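Skenon two-arm kit - worth it for a beginner, or should I get a single arm?

Asked by Hashini Uddin in Hobby Robotics > Kits and Buying Advice

Hi all! I've been going back and forth on the Skenon tabletop kit (the two-arm one) since September and I need somebody to either talk me into it or talk me out of it. It's 1619 with both arms, and their single-arm kit is 525, so we are not talking about pocket change here.

What I want to do is pretty simple, I think. I'd like to teach it to pick things up and put them in a container, then maybe sort stuff, then maybe pass something from one arm to the other. I can write a little Python and I've built a 3D printer from a kit, but that's as far as my experience goes. My questions:

Is the two-arm kit a pain to put together?
Does it handle ordinary household things, or only little foam cubes like in the sales video?
Would I be better off with one arm and a second one later?

Thanks in advance, and sorry if this has been asked a million times!

3 answers

Answer from Tharindu Chowdhury

I've had mine for most of a year, so I'll take these in order, more or less.

1. Putting it together. Give yourself a weekend. The arms themselves are fine (if you survived a printer you'll survive this), but the cables took me three tries. You want plenty of slack in them, much more than looks tidy. I zip-tied mine down nice and neat the first time and the wrist yanked a connector out before lunch. Now they hang in big floppy loops and I've stopped caring how it looks.

2. What it can pick up. Way more than cubes! I started with a ball and a bowl and then moved on to plastic bottles and a little trash bin. Bottles are harder than you'd think - they roll, and the clear ones gave my camera setup fits until I changed the lights. My advice is to stay on one easy object until you're bored to tears with it, then change one thing. I set things up like this, with plain walls and nothing on the table except what the arms are working on:

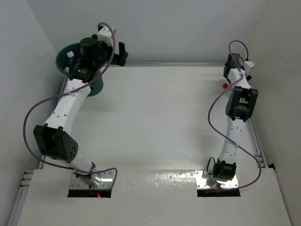 Red ball and dark teal bowl in one, bottles and the bin in the other.

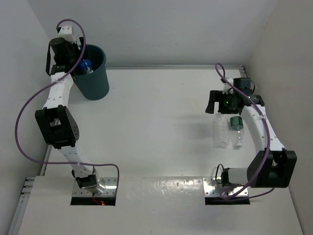
3. One arm or two. If passing things between arms is on your list at all, get the two. I have a friend who bought the single and added another later, and by the time he'd paid for the second arm, a second plate and shipping twice, he'd spent more than I did. He also had to redo his whole table, which he is still grumpy about.

Things I don't love: the manual is thin, the app logs you out constantly, and a replacement gripper is 140, which stings. I've gone through one so far, entirely my own fault (drove it straight into the table). Support did answer my email the next morning, so points for that.

Would I buy it again? Yes, but I'd wait for a sale. They had one last spring.

Comment from Hashini Uddin: This is so helpful, thank you!! Did you buy the table from them too or make your own?

Comment from Tharindu Chowdhury: I'd make your own if you have the space and a drill. White top, aluminum rail around it. Bolt the base plates down HARD. If they wiggle even a hair, everything you taught it in the morning will be off by the afternoon, and you'll spend an hour blaming the software like I did.

Answer from Tibor Kocsis

get a Hirkix instead. cheaper and it doesn't need an account

Comment from Jamila Wickramasinghe: Does Hirkix even sell a two-arm version? I could only find the single on their site.

Comment from Tibor Kocsis: no but you can buy two

Answer from Jamila Wickramasinghe

I'll be the wet blanket, sorry! I bought the Skenon two-arm kit and sold it after four months. Nothing was wrong with it. I just never got to the point where I used the second arm for anything, and it was taking up my whole sewing table.

For a first robot I really would go for the single. You learn the same stuff - calibrating, recording your moves, figuring out why it grabs thin air an inch to the left - and you've got 1000 and change still in the bank if you decide it's not for you. Tharindu's right that adding the second arm later costs more, but plenty of us never add it.

One more thing I wish I'd checked first is the noise. It isn't terrible, but mine was in the bedroom and my husband had opinions. If you can put it in a garage or spare room, do that.

Also look at the used listings here before you order. Mine went in two days, so you have to be quick.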